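How do I keep loose tea from going stale over a whole summer?

Posted in Kitchen & Pantry
Thursday, July 5, 2018
Viewed 3904 times

latcombe_kettle

Hi all! I got completely hooked on tea back in February, when a shop near me called Turik had a clearance table, and I went a little wild. I now have more tea than one person should own -- greens, a couple of oolongs, a smoky black I can't stop drinking, plus a big pile of single-serve packets for work mornings.

My trouble is the kitchen. It faces west and gets up to nearly 90 degrees in the afternoon, and two of my greens already taste like hay. I do have a bamboo box on the table and I love having everything in one spot.
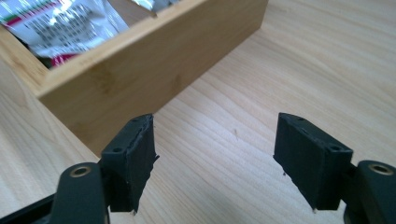

What I want to know is whether heat alone does this, or if I'm letting in too much air. Should the greens go in the fridge? And do the blacks need any of this fuss? I'd love to still be drinking this stuff at Christmas!

jedar_porch

Oh, you're going to have so much fun with this. Welcome!

Heat speeds it up, but air, light and damp all do their share, and greens feel it first. Your smoky black will be far more forgiving. I've had one open in a plain tin for a year and it was still lovely (a bit softer on the smoke, but I liked it that way).

For loose tea, here's my routine. Leave it in the bag it came in, squeeze the air out, fold the top over twice and clip it, then put the whole bag in a tin with a tight lid. The tin goes in the coolest cupboard you have, away from the stove and well away from the spices. I once kept a jasmine next to the cumin and I won't be doing that again!

Single packets are a different matter. If they're sealed foil they can sit out nicely, and the paper ones are the ones to drink up first. A divided box is a joy for those, especially when people come over and get to pick.
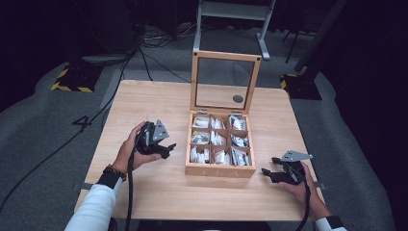
About the fridge: yes for greens, but only bags you haven't opened. Once a bag is open, every trip in and out puts moisture on the leaves. Let a cold bag come all the way up to room temperature before you cut it. I leave mine on the counter overnight and open it with breakfast -- it's like a tiny birthday.

Also, buy less at a time. I say this with 2 full shelves of tea behind me, so take it for what it's worth.

dudek3888

just drink it faster lol

freezer works too if its sealed really well. dont use clear glass jars in a sunny room, learned that with a nice sencha

latcombe_kettle

Thank you both, this is great! The unopened greens went in the fridge tonight, double bagged, and I found a cool spot in the hall closet for the rest of the loose stuff. The hay ones I'm going to try as iced tea with mint. Does anyone have a good amount of leaf per quart for that? I've been guessing.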